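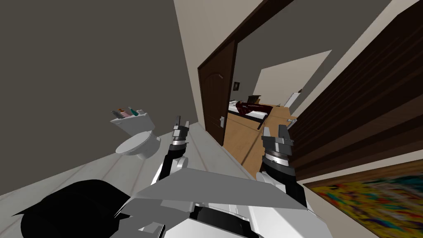
List: home-sim-users
Subject: Re: Sodberg apartment pack, worth the license?
Date: November 28, 2025

2 shares | 30 comments

> We are a small team at Isbridge and are trying to decide between
> the Sodberg apartment pack and building our own rooms. We mostly
> want doors and tight spaces for a two-arm robot. The sales page
> lists a lot of furniture but says very little about how the doors
> behave or how long the rooms take to load. Has anyone on the list
> paid for it? Is the support any good? We would also like to know if
> it works with the Quispe controller without a rewrite.

We bought it in the spring and have used it most working days, so I can answer most of this.

Loading first. A single apartment opens quickly. If you ask for the whole set at once, memory fills up and the machine starts swapping. We load one home, run our batch, then close it and load the next. Sodberg's manual suggests the same thing, but you have to dig for it. It's in the section on lighting.

The doors are the main reason I would pay again. The hinge friction can be set per door, and a lever has to be turned before the latch lets go. In the rooms we made ourselves we had cheated and let the arm pull the door open by its edge. Our policy learned to do exactly that and had to be trained again from scratch. The bathroom to bedroom doorway is a good first test. Getting both arms through without hitting the casing took us longer to sort out than the lever did.

We ran 1,854 doorway attempts on the standard settings before changing anything. Of those, 1,842 finished without the simulator throwing an error. That only tells you the software stayed up. It says nothing about how well the robot did, and in the early runs it did badly. The other 12 were all the same fault, where a finger got pushed inside a door panel and the solver gave up. Support sent a patch for it and we haven't had it since.
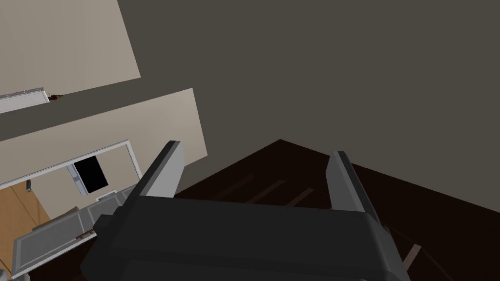 The gripper model is decent. The fingers are plain flat plates by default, and you can swap in your own mesh if you give it the right mass. Check the friction value on the pads. It ships too high in my opinion, and things that slip for us in the lab stay put in the simulator. We cut it roughly in half.

One more setting to look at is camera tilt. The pack will randomize it, and the default range is wide – wide enough that walls and floors end up on steep diagonals. We left it on for training and turned it off for anything a person has to review, as our reviewers kept losing track of which room they were in.

On the Quispe controller: yes, it connects, but joint names don't match and you'll need a short mapping file. I can post ours if the list allows attachments. We have not tried the Kindov bridge, so I can't say if that saves you the step.

Support answers by email within a day or so. The license is per seat, and they would not give us a shared one. If you only need a door or two, I'd build those yourselves. If you want whole homes, get the trial and run it on your own hardware before you sign.

2 shares | Reply to list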